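Collecting grasp demos without fooling yourself

Most guides to recording demonstrations for a learned policy open with a number. Get 500 episodes, they say, and the rest is training time. We followed that advice on our first block-handling task at the Rurnport bench and ended up with a folder full of nearly the same motion, recorded over and over by one tired person. The policy looked great until we moved the block a hand's width. So treat any target number, including ours, with suspicion, and spend the first afternoon on the steps below.

1. Write down the task before you touch the arm

One sentence, with a start and an end. "Pick up the block and set it down past the line" is fine. "Handle blocks" will get you five people's ideas of what handling means. Say what counts as a failure too. If a block lands on its side, is that a success? Decide now, or you will decide differently each morning.

2. Leave the counter alone, mostly

You will be told to clear everything away and hang a plain backdrop. I don't buy it. A policy trained on a bare surface has never seen a pen cup and may have opinions about it the first time one shows up. Leave ordinary clutter where it is, as long as the arm can't hit it. Then move some of it between sessions. If the same box sits in the same place for every episode, the model is free to use that box as a landmark, and you won't find out until somebody throws the box away.

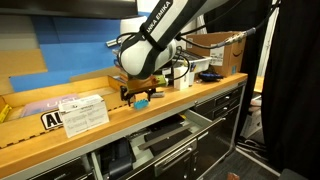
Arm over the counter with the gripper down at the blocks. Note the boxes and pen cup left out, and the dashed line on the wood.

3. Check the cables

Run the arm by hand through the widest motion you expect to record and watch the cable at the wrist. A loop that is fine in the middle of the workspace can pull tight at the far side. Operators notice this and start steering around it without saying so, and then the steering is in your data. Close any drawers you don't need open, for your knees if nothing else.

4. Record 15 episodes and stop

Play them back at normal speed. Don't trust the success flag in the log; ours marked a grasp as good whenever the fingers stopped closing, which included closing on nothing. Look for long pauses, second tries and bumps against the counter. Some second tries are worth keeping, as they show recovery. Pauses where the operator was thinking usually aren't.

5. Vary the start on purpose

People believe they place blocks at random. They don't. They place them where their arm is comfortable. We use Väisänen, a small script that prints a start position and a rotation before each episode, and we put the block where it says even when that's annoying. A sheet of paper and a die would do the same job.

6. Use at least 2 operators

One person's habits are very easy to learn and very hard to see. Tag each episode with an operator code so you can train on one and test on the other. If the score collapses, you have learned something about your data that a bigger folder would have hidden.

7. Hold out a test set you can't cheat on

Pick a few positions, write them on the task sheet and never record there. The Deltcombe export tool will happily shuffle everything into one pile, so split before you export.

As for how many episodes you need after all that, the Rilurness task sheet says up to 500. Train on what you have at half that and look at the failures before booking more arm time.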